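May -- dye bench, late afternoon

Finally a green I'm happy with! Weld over a weak indigo on the Ullen wool, and it came out that soft mossy color Mereana has been chasing since winter. Skein 709 is the keeper. 708 had the same bath but went in first, and it's yellower at one end where I let it bunch up against the side of the pot. My fault, I was talking.

Recipe so I don't lose it again: alum mordant overnight, weld simmered low (never let it boil, it goes brown and sulky), strain, wool in for an hour, then two quick dips in the blue vat with a good airing between them. Warrick thinks a third dip would push it to teal. I want to try that on the Meden yarn, which takes blue much faster.

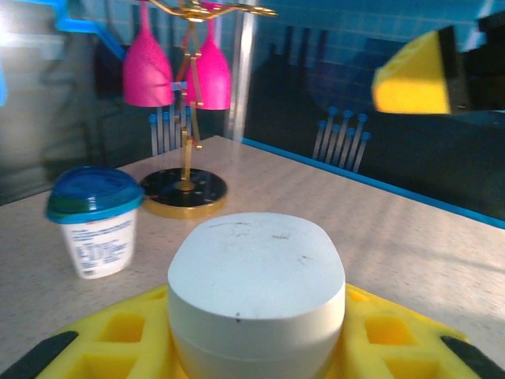 The vat itself is in great shape, coppery on top and clear yellow-green underneath. Lindsay fed it at noon with a spoonful of fructose and it woke right up. Please keep the lid on between dips -- it lost a lot of strength last week when we left it open through lunch.

Cotton is another story. The 4 Arkach samples all washed out paler than I hoped, even with the tannin step. Alby says to soak them longer and stop fussing, and he's probably right. I'll give the next 5 a full day in tannin before the alum and see.

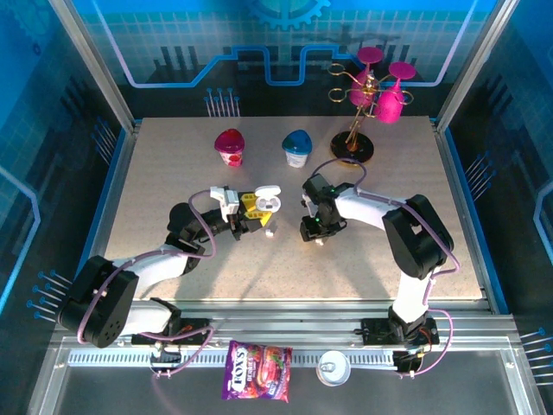 Madder next! Lachlan ground a whole jar of root for me and it smells wonderful, like a damp garden shed. Plan is a pinch of chalk in the water and a slow climb in heat, holding well under a simmer so the reds stay red. I might save the exhaust bath for peach and coral if there's anything left in it.

Still to do: label 705 to 709, rinse the strainers, ask Mereana how many skeins of the green she wants, order more weld.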